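Keeping the Seam Around Your Cooktop Clean
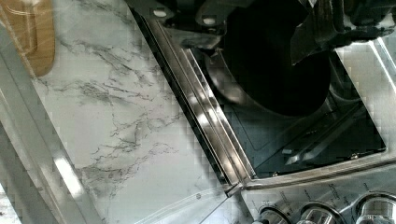 Crumbs love a seam, and the one between a cooktop and the counter collects more than any other spot in my kitchen. I used to swipe a damp cloth across the whole lot and call it done, and all that did was push the toast dust further in! A steel trim strip with ridges and grooves, like the one running between the black glass and the marble pattern, wants to be cleaned along its length, never across. I go end to end with a dry, soft toothbrush first, then a cloth wrung out in warm water with a drop of dish soap, and then a dry towel (an old flannel pillowcase is lovely for this). Slow down at the corner joint, where grease likes to settle - a wooden toothpick wrapped in a bit of cloth gets right in there.

For the glass itself, wait until the burners are completely cool and move your pans off. Baking soda paste, left on for 8 minutes under a damp cloth, lifts most cooked-on rings. Keep the paste off the counter if yours is real stone, and never use vinegar on marble, however much your neighbors swear by it.

I wipe the cutting board last, with its own cloth, and rub in a little mineral oil when the wood looks thirsty. Mine got its last coat in November, and it's still beading water nicely.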